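Josgate Bench

The Josgate Bench is a two-armed robot workstation built by members of the Josgate shared workshop. It was designed by Kiyoshi Matsuda and Vicente Herrera as a low-cost platform for practicing two-handed handling tasks, and it remains in use by workshop members under a booking system.

Design

The machine consists of a pair of arms fixed to a common base plate. Each arm has curved white links and ends in a black parallel gripper. Mounting both arms on one plate — an idea taken from Matsuda's earlier hobby project, Prulo — keeps the distance between them fixed when the unit is moved. Cables are clipped along the outside of the links so that a damaged cable can be replaced without taking a joint apart.

The work area is enclosed by pale grey walls, with aluminum posts at the back corners. The builders chose a plain interior to make small objects easier to find during camera-guided work. 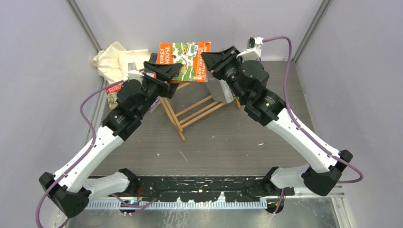

Control software was written by Tetsuya Arai and is known as Mekance. It runs each arm as a separate process and stops both if either one reports a fault. An early version allowed the grippers to meet at full speed, and a minimum clearance setting was added in July after repeated minor collisions. The setting may be lowered by an operator for handover tasks, in which one arm passes an object to the other.

Construction and cost

Assembly took place over 5 months. The published parts list gives a total of $3,670, excluding tools and donated material. Noboru Chiba machined the arm mounts, the first set of which was discarded after the bolt holes were found to be out of line.

Use

The bench was opened to general members on 12/13/20. Sessions are limited to up to 3 hours, and new operators must complete a short induction with Osamu Honda. Common exercises include lifting books, folding cloth and moving small boxes between stands.

See also

Mekance
Prulo
Shared workshop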